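Buscar en la comunidad
Escribe tu duda...
Buscar

Mi masa madre huele a quitaesmalte y ya no sube, ¿la tiro y empiezo otra?

Publicado por Reda Berrada
2459 visitas · 7 comentarios · Compartir

Hola a todos. Llevo desde marzo con una masa madre de centeno que hice yo mismo desde cero y hasta hace nada iba de maravilla, doblaba en cuatro o cinco horas y hacía un pan cada semana, a veces dos. El problema es que entre unas cosas y otras he cambiado de turno en el trabajo y la he tenido bastante abandonada en la nevera. La saqué el otro día y el olor me tiró para atrás: acetona pura, como abrir un bote de quitaesmalte. Por encima tenía una capa de líquido grisáceo, que no sé si se tira o se mezcla porque he leído las dos cosas.

Le di de comer igual que siempre (misma cantidad de masa, de harina y de agua) y la dejé en la encimera. Subió un poquito, hizo cuatro burbujas y se vino abajo. Al día siguiente lo repetí y más o menos lo mismo. Por la noche huele algo menos, pero por la mañana vuelve.

Datos por si ayudan: la harina es una integral de centeno de Gromedora, la misma con la que empecé, aunque este paquete es nuevo. El agua es del grifo y aquí sale con bastante cloro. La cocina es fría, da al norte y por la mañana se nota. La tengo en un tarro de cristal de los de Welik, con la tapa puesta sin cerrar del todo.

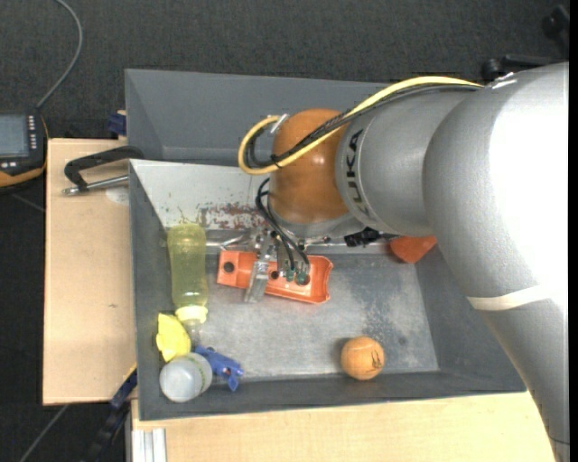

Mi cuñada me dice que la tire y que ella me da un poco de la suya, pero le tengo cariño, qué queréis que os diga. También me preocupa que esté mala de verdad y nos pongamos todos malos en casa. Moho no le veo, ni pelusilla ni manchas rosas ni nada de eso.

Lo que me gustaría saber:

- si ese olor significa que está muerta o solo que tiene hambre
- si cambio las proporciones o sigo igual
- si con este frío tiene sentido meterla en el horno con la luz encendida, que el mío es viejo y no sé cuánto calienta la bombilla

Y ya de paso, el último pan que hice antes de abandonarla me salió chafado y con la miga como gomosa. No sé si venía ya de ahí el problema o si fue cosa mía, que ese día iba con prisas y lo metí al horno cuando me pareció.

Gracias de antemano y perdón por el tocho.

3 respuestas · Ordenar por: más votadas

Pei-shan Chiang
291 votos

¡No la tires, por favor! Lo que cuentas es de manual: tiene hambre, muchísima hambre, y nada más. El olor a acetona sale cuando se ha comido todo lo que tenía y lleva días esperando a que alguien se acuerde de ella. La mía ha pasado por eso un montón de veces (una de ellas después de unas vacaciones larguísimas en las que se quedó al fondo de la nevera, detrás de los pepinillos) y ahí sigue.

El líquido gris puedes mezclarlo o tirarlo. Yo en tu caso lo tiraría, porque con lo fuerte que huele la tuya no le vas a hacer ningún favor dejándolo dentro. Cuando solo hay un dedito y huele a vinagre suave, lo mezclo y listo.

Para mí el fallo está en las proporciones. Si le das la misma cantidad de harina que de masa vieja, estás arrastrando muchísima acidez de un refresco al siguiente. Prueba así unos días:

Coges 10 g de masa madre, del fondo o del centro del tarro, y los pones en un tarro LIMPIO. Esto del tarro limpio hazlo aunque te dé pereza, que los churretones secos de las paredes son los que luego crían cosas.

Añades 50 g de harina y 50 g de agua templadita, que al tocarla no la notes ni fría ni caliente. Lo del cloro tiene fácil arreglo: llena una jarra por la noche, déjala destapada y úsala al día siguiente. A mí me va bien así, aunque en algunas ciudades tratan el agua con otra cosa que no se va tan fácilmente, así que si no notas mejoría prueba un par de veces con agua embotellada y sales de dudas.

Remueves, pones una goma elástica a la altura de la masa y a esperar.

El primer día seguramente te parezca que va lentísima. Es normal, le has puesto mucha comida para los bichitos que hay. Al segundo o tercer refresco deberías notar que huele ya a yogur o a manzana ácida, y ahí sabrás que vas bien. Refréscala cuando haya subido y empiece a hundirse un poco por el centro, sin mirar tanto el reloj. Con cocina fría eso puede ser una vez al día y no pasa nada.
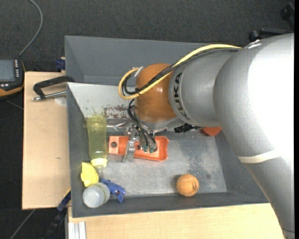

Sobre el horno con la luz: sí que sirve, pero cuidado con los hornos viejos. Antes de meter el tarro pon dentro un vaso de agua con un termómetro de cocina, enciende la luz y míralo pasadas un par de horas. Si marca entre 24 y 28 grados, perfecto. Si se te va por encima de 30, deja la puerta entornada con una cuchara de palo. Y pon una nota pegada en el mando del horno, te lo digo por experiencia, porque en mi casa alguien lo encendió para hacer unas croquetas con el tarro dentro y aquello sí que fue un funeral.

Lo del pan chafado y gomoso me suena a las prisas, la verdad. Si la masa madre iba ya floja y encima no le diste tiempo, la miga se queda así. También pasa cuando lo cortas caliente, y con el centeno más todavía, que pide esperar hasta el día siguiente. Hasta que no la veas doblar dos o tres veces seguidas yo no hornearía con ella. Con lo que te vaya sobrando mientras tanto haz tortitas o galletas saladas, que con sésamo están buenísimas.

Ah, y cuando esté recuperada seca un poco: la extiendes muy fina sobre papel de horno, esperas a que se quede crujiente y la guardas en un bote. Así tienes una copia de seguridad y dejas de sufrir.

Comentarios (3)

Reda Berrada: ¡Muchísimas gracias! Ya he tirado el líquido y la he pasado a un tarro limpio con tus cantidades. Lo de la nota en el horno me lo apunto, que en casa somos muchos.

Pei-shan Chiang: Cuéntanos qué tal. Y paciencia, sobre todo los dos primeros días.

Reda Berrada: Vuelvo para contar: al cuarto refresco ha doblado en siete horas y ya no huele a droguería. El horno con la luz se me iba a 33, así que con la cuchara de palo. Este finde, si puedo, pruebo con un pan pequeño.

panadero_a_ratos
99 votos

De acuerdo en casi todo con lo de arriba, solo añado un par de cosas. Si el paquete de harina es nuevo, huélelo. A mí me tocó una integral rancia y estuve semanas echándole la culpa a la masa. La integral se estropea antes que la blanca por el germen, y yo en verano la guardo en la nevera.

Lo segundo, cuando la guardes otra vez, hazla más espesa. Menos agua y aguanta mucho mejor el abandono. Yo pongo 60 de agua por cada 100 de harina y la dejo en la nevera un par de semanas sin tocarla. El centeno integral chupa mucho y te va a quedar una bola que parece plastilina, pero funciona.

En cuanto a la seguridad, sin moho y sin manchas rosas o anaranjadas yo seguiría tranquilo. Si algún día le sale color raro o pelusa, a la basura entera, nada de quitar lo de encima y aprovechar el resto.

Comentarios (1)

Reda Berrada: El paquete huele bien, a harina. Lo de hacerla más espesa no lo había probado nunca, gracias.

Sindonus
7 votos

yo la tiraba y compraba levadura de sobre, te sale el pan en una tarde y no tienes que cuidar de nada

Comentarios (3)

panadero_a_ratos: Hombre, pero eso no es lo que pregunta.

Sindonus: ya, pero el pan sale bueno igual

Pei-shan Chiang: Bueno sale, eso es verdad, yo también tengo sobres en el armario para las pizzas. Pero que no la tire, pobre.

Compartir · Guardar · 7 comentarios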